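Vacancy: Stock and Records Assistant (part-time, fixed term)
Employer: Pillix
Location: Vevville dispensary store
Reference: 1088
Closing date: 7th September

Pillix supplies packed medicines and household health goods to care homes and small pharmacies. The Vevville store holds the slow-moving lines and all returned stock. We are looking for an assistant to keep the paper and computer records for the store in agreement, and to help with the move to the new shelf numbering, which is due to be finished by the end of April.

The post reports to the store supervisor. There are 2 posts at this grade and the other is filled.

Main duties

Check deliveries against the order sheet and enter batch numbers and expiry dates in the stock system.
Count one section of shelving each shift, record the result and report any difference between the count and the system.
Sort returned packs into those fit for inspection and those for disposal. The decision to put a pack back into stock is made by the pharmacist and does not form part of this post.
Keep the fridge temperature log, including the reading at the start and end of each shift.
Print and fix shelf labels in the new format.
Answer stock queries from the Stonudow office by telephone and email.

The store holds some 3000 lines. Not all of them are counted at the same interval. Short-dated stock is counted more often than the rest, and the counting plan is issued by the supervisor at the start of each month. The assistant is expected to follow the plan as issued and to note on the sheet where a section could not be finished.

What we need from you

Accurate written records, in legible handwriting. The fridge log and the returns book are still kept on paper.
Basic use of spreadsheets: sorting, filtering and simple totals.
Able to stand for most of a shift and to use a step stool.
Able to tell similar packs apart by strength and pack size. A short practical check of this is included in the interview.

Experience in a pharmacy, warehouse or library would be useful but is not required. Training on the stock system is given in the first two weeks and is paid at the normal rate. The system is supplied by Yatsenko and no previous knowledge of it is expected.

Hours and pay

The post is for 20 hours a week, worked as five morning shifts. The contract runs for one year. Pay is at grade B of the Pillix scale, with a payment of 1000 pounds on completion of the full term. Holiday is given in proportion to hours worked. Parking is available behind the building. There is no canteen – staff have the use of a kitchen with a fridge and microwave.

The post is not suitable for home working. Shifts may be exchanged with the other assistant if the supervisor is told the day before.
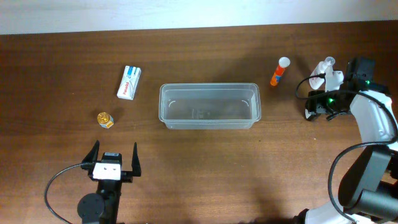
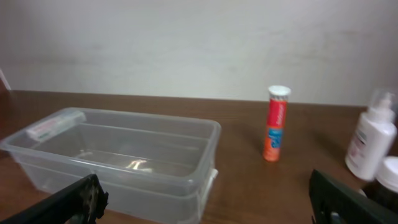
Clear plastic tub on a wooden table.

How to apply

Send a CV and a covering letter of no more than one page to the Stonudow office, quoting the reference number. Applications by email are preferred, but letters delivered by hand to the Vevville store before the closing date will be accepted. The covering letter should say which of the main duties you have done before, and where. General statements about working style are not scored.

Applicants called to interview will be told by email. The interview takes place in Vevville and lasts under an hour, including the practical check – please bring reading glasses if you use them. Proof of the right to work and the names of two referees will be asked for at that stage, and references are taken up only after an offer has been made.

Applicants who need a change to the interview arrangements should say so when they reply to the invitation. Travel costs are refunded at the standard bus fare on production of a ticket.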